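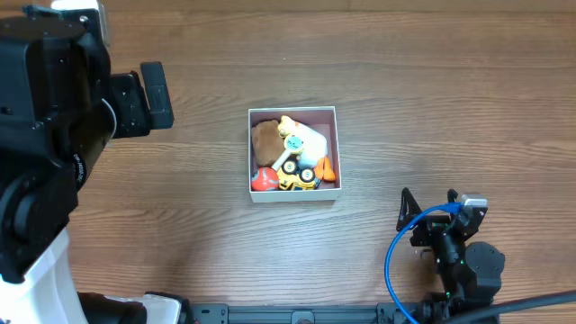
Minano Mixed Toy Box: Equipment Review

Skilluvov Family Resource Center
Reviewed by Mahlet Beyene and Rónán Gilmartin

The Center lends toys and early learning materials to 34 home-based child care providers. Items are assessed before they are added to the lending catalog. The Minano Mixed Toy Box was submitted for review in October, after several providers asked for a small set that could be used with a child who is new to the home and does not yet have a favorite toy.

Contents

The set consists of six toys in an open white cardboard box. Two are plush: one brown, with a fuzzy, rather matted pile, and one white and yellow. The others are a yellow vehicle with black wheels and yellow hubs, a red and gray ball, a small orange toy with pointed segments, and a light blue and yellow piece with a short white handle. Reviewers disagreed on whether this last item is meant as a rattle or as a magnifier, and the packing slip refers to it only as "hand toy." Providers used it as both.

The selection is a sensible one. There is something to roll, something to grip and something to hold at rest time, and the colors are distinct enough that a caregiver can ask for "the yellow one with wheels" and be understood. The orange toy was the least used in our trial. Its shape put several children in mind of a carrot, and it ended up in play kitchens, from which it had to be retrieved.

The plush duck

The white duck was the clear favorite. It is pear-shaped and velvety, with a broad yellow bill, a small black eye and an orange patch on the face. Children who took no interest in the rest of the box would generally accept the duck. A small white loop or tab stands up from the crown of the head, and providers should check it for loose stitching each time the toy is returned. The same applies to the eye. The pale fabric is the one drawback. It shows every mark, and it will need washing more often than the brown plush.

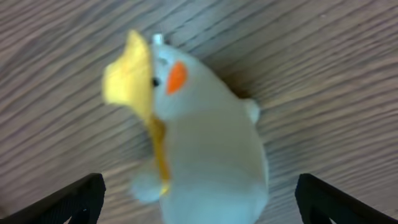 The box

The box has a pale pinkish-beige interior and holds the set with little stacking, which suits young children well. Everything can be seen from above, and there is no digging. It is a close fit, however. The plush toys must go in first, against the far side, or the vehicle and the ball will not sit flat. Abrehet Seyoum, who coordinates our home visits, found that most three-year-olds could manage the packing after being shown once or twice, and that several preferred it to the toys themselves.

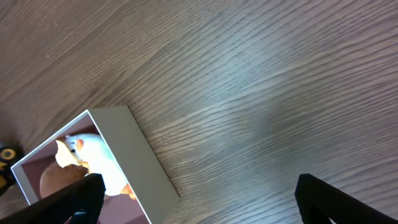 Labeling is a matter the Center takes seriously, as sets that look alike are easily returned to the wrong shelf. Our catalog now runs to over 1,470 items, and each container carries a number and a contents list. The Minano box presents no difficulty in this respect: the long side is a plain, matte light gray-white with no markings, and a full-width label can be placed there. Cardboard will not last indefinitely in circulation. The corners of our trial box had softened by the end of the loan period, and we have asked the supplier, Drasta, whether replacement boxes can be ordered separately. No reply had been received at the time of writing.

Recommendation

Approved for lending – with the condition that the contents be moved to a rigid bin of similar size once the original box shows wear. Loans will be limited to 16 days so that the plush toys can be laundered between homes. Providers wishing to reserve a set should contact Liya Ejigu at the lending desk. Reservations open Mon 15 December.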